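Week 4: Good practice at the bench (small arms)

Welcome back! Last week was all kinematics, so this one is lighter on sums and heavier on habits. I love this topic, because it's where you stop reading about robots and start sharing a table with one, and most of what follows you can use the very same afternoon.

First, what we mean by a rule. Some come from published safety standards (the reading list has the ones you need, and Zewditu Adugna will take you through the wording in the seminar). Others are house rules, written by us for our own benches. You must know which is which when you write your risk assessment. "The lab does it this way" is a fine reason to follow a rule, but it is not a reference, and Zewditu will send it back!

Before power

Walk round the bench and look at it properly. Is the base clamped? Push it with your palm and see. Trace every cable from the arm back to its socket with your finger, all the way, even when you set it up yourself an hour ago. A cable looped over a base is fine while the arm is parked, but ask where that loop goes when the first joint turns fully left, then fully right. If it can snag or pull tight, re-route it now.

Mark out the reach. We use tape on the tabletop, and the line goes at full stretch plus the length of the gripper. People forget the gripper every single year. On a bench with two arms you need both outlines, and the part where they overlap gets its own rule: only one arm may be commanded into it at a time, unless your program checks for the other. 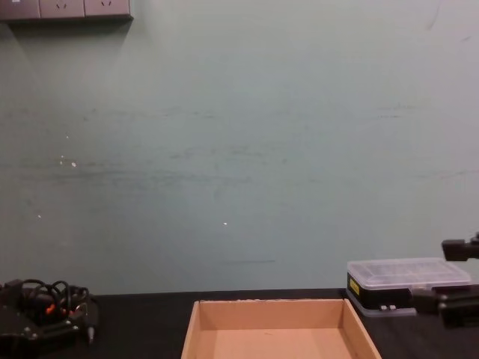 Then there is the question of what may stay inside the line. Our answer is task objects and nothing else. Trays, boxes and parts that the job needs are welcome; mugs, phones and your lovely notes are not. Every task object should have a written start position, so that the next group can put the bench back as you had it. Noémi Major's group did this so well last term that another group repeated their whole trial from the sheet alone, which made my week.

First movements

Run slowly. The house limit for a first run is 165 mm per second at the gripper, and you stay there until the full path has been completed twice with no stops. One person drives, one person watches with a hand at the stop button, and the watcher does not look at the screen. Swap over every 2 trials. Watching is tiring and you will get worse at it without noticing.

Say what you're about to do, out loud: "moving left arm". It feels silly for ten minutes and then it feels normal.

Hands stay outside the tape while the motors are live. If something falls over, stop, power down the motors, reach in, come out, say "clear", power up.

The log

Write down every stop, including the dull ones. Abdelkrim Slaoui went through 800 entries from the Lullum benches for his project, and the dull ones turned out to be the interesting part: a great many were cables and loose clamps, the very things in the first section of this handout.

For the seminar

Bring a one-page bench sheet with a reach drawing, a cable route, start positions and your stop procedure. Drawings by hand are very welcome. Urho Rissanen is in the lab until 4 pm if you want to measure up beforehand.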